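Jondbridge Resource Rooms
Inspection checklist with comments: Muner Room, round glass table and surrounding floor
Inspected by: Nithin Kartha
Frequency: monthly, and after any change of furniture
Inspection started: Friday, 7.30 am
Asset number of table: 1671

Scope
The checklist covers the glass-topped table, the carpet and hard floor next to it, and any small articles kept on or near the table. Chairs and window fittings are recorded on separate sheets.

Section A. Glass
A1. Edge free of chips along its full length. Satisfactory. Checked by touch with gloves on.
A2. Surface free of scratches deep enough to catch a fingernail. Satisfactory.
A3. Glass seated evenly on its frame. Satisfactory. One pad was replaced in January and has held its position.
A4. Edge visible to persons approaching. Action required. Clear glass under ceiling lights is difficult to judge from a standing height, and the edge should be marked.

Section B. Frame
B1. Fixings tight. Satisfactory after adjustment. Two bolts were turned by hand and then tightened with the key held at reception.
B2. Paint sound, no bare metal. Satisfactory.
B3. No movement when pressed at the rim. Satisfactory.

Section C. Floor
C1. Carpet flat, with no raised edge. Satisfactory.
C2. Floor marking tape firmly stuck down. Monitor. Press down any lifted corner during the weekly clean and report any length which will not stay down.
C3. Cables kept clear of walking routes. Action required. Any cable near the table is to be secured or put away at the end of each session.

Section D. Small articles
D1. Trays placed fully on a level surface. See comments.
D2. Cloths and other soft items put away after use. See comments.

Round glass table and adjoining area, Muner Room 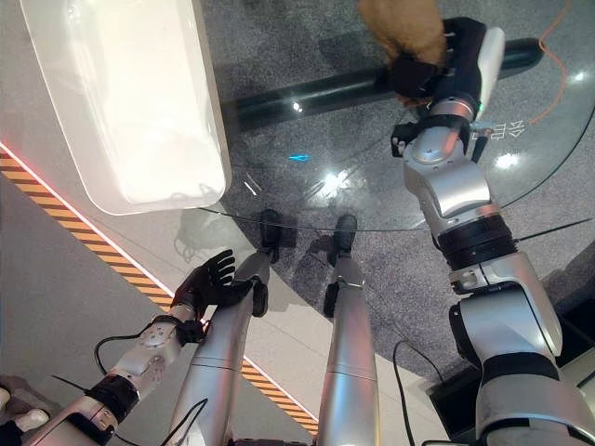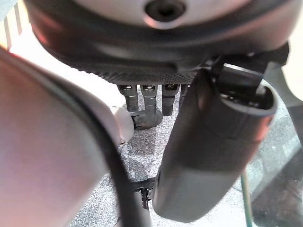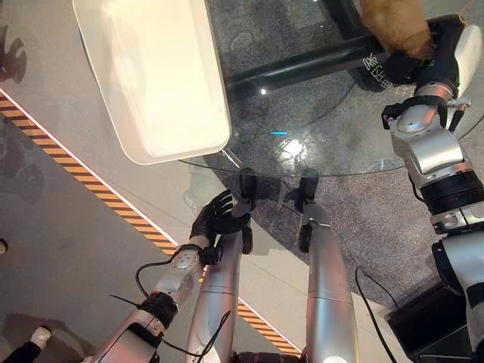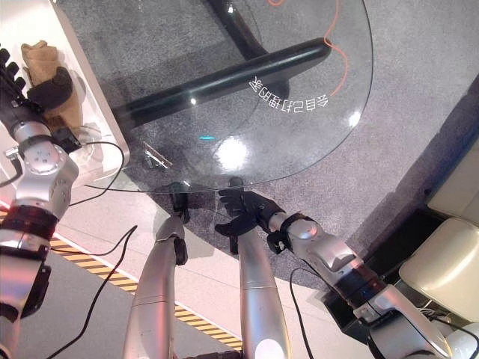 Bhavana Naidu asked whether item A4 could be met with a clear strip bearing small dots, as a solid band had been tried on the table in the Marar Room and had begun to peel within 7 weeks. She added that the dotted strip was easier to wipe and that staff there had preferred it.

Response: agreed. A 300 cm length of dotted strip is to be ordered from Zaltia, and the fitting is to be recorded on this sheet. Should the length prove short, the side facing the door is to be completed first.

Comments on Section D
Trays are to stand clear of the rim, with no part extending past the glass. Staff are reminded that a tray should be emptied before it is moved across the table. Cloths are to be returned to their proper place before the room is locked.

Comments on Section C
The mat cleaner used in the corridor is not to be used on this carpet. Users of the room should report any loose tape at reception on the same day.

Actions outstanding
A4: order and fit edge strip. N. Kartha.
C2: recheck tape at next inspection. N. Kartha.
C3: supply cable ties to the Muner Room. B. Naidu.

Result: room may remain in use, subject to the above actions.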